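Garment Station Operator, Returns Floor
Husow, Munitcombe site

Our returns floor handles 4000 items a week, mostly sportswear. Since March, part of the folding has been done by two-armed robots. The folding jobs have changed as a result, and we are hiring for the new version of the role.

You will run 2 stations. You bring garments to the padded table, start the cycle, check the result and refold by hand what the robot gets wrong. You will also log stoppages and clear snags. Red and striped items go through the same station as everything else.

Less of the day is spent folding and more of it watching, checking and walking between tables. Some of our folders like this and some miss the old pace. Ask them when you visit.

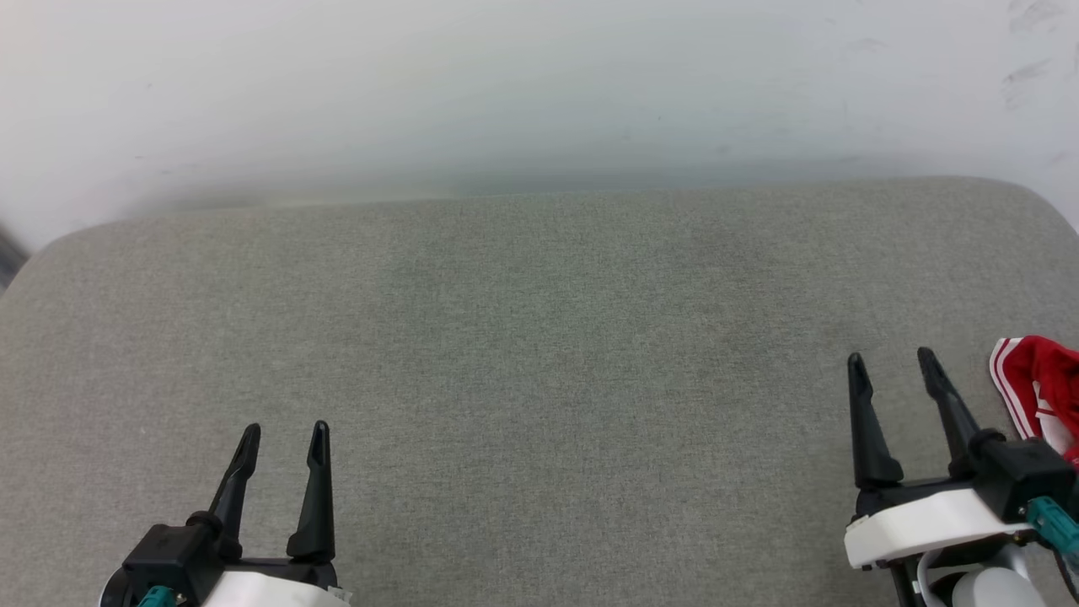

What we need from you

Good eye for stains and damage
Able to stand for most of a shift
Comfortable with a touch screen
No robot experience needed, training is paid

Hours and how to apply

Day shift, with one Sunday in four. Current folding staff have first call on these posts and keep their pay grade. Write to Iñaki Carretero at the Munitcombe office, quoting job 111.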